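Concrete garage floor, seal it or leave it bare?

gravelroad41
Moved in last fall and the garage slab is bare concrete, no cracks to speak of. It dusts badly. I sweep, and two days later everything on the lower shelves is gray again. Bought a jug of Callura densifier but haven't opened it. Should I use that or go straight to epoxy?

tinroof_2677
Densifier. Epoxy looks great for a couple of years, then peels where the tires sit. I scraped mine off with a Stanley floor scraper and it took most of September.

mudsill
Disagree. Epoxy peels when people skip the prep. Grind it, check for moisture, then coat it. Mine has had two cars on it for nine years and the only bad spot is where I dropped a jack stand.

tinroof_2677
I did grind. The slab had no vapor barrier under it, so it was never going to hold. Older houses mostly don't have one.

gravelroad41
House is from the fifties so probably no barrier. How do I check?

mudsill
Tape down a square of clear plastic, all four sides, and leave it overnight or longer. If the concrete under it goes dark or you get beads on the plastic, don't coat it. A calcium chloride kit is better. Plivby sells one, 41 dollars when I bought it.

halfinchdrive
The plastic test misses a lot. Mine came up clean in August and the floor was sweating by spring. Do it in the wet part of the year or spend the money on the kit. 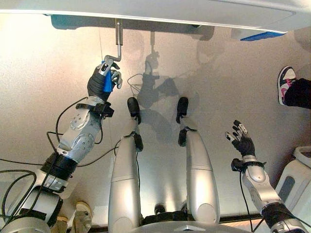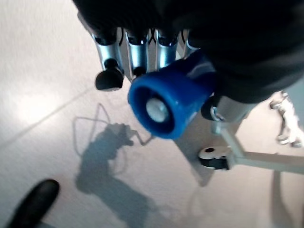 As for the densifier, put it on with a pump sprayer and keep it wet for the full time on the label. Most people let it dry too soon and then say it doesn't work. I used Polák on 341 square feet and paid 98 dollars for the pail. It won't stop oil stains.

gravelroad41
Oil isn't a big problem, the truck is newish. Mainly I want the dust gone.

tinroof_2677
Then open the jug you already have.

mudsill
Test first anyway. You might want paint on it later.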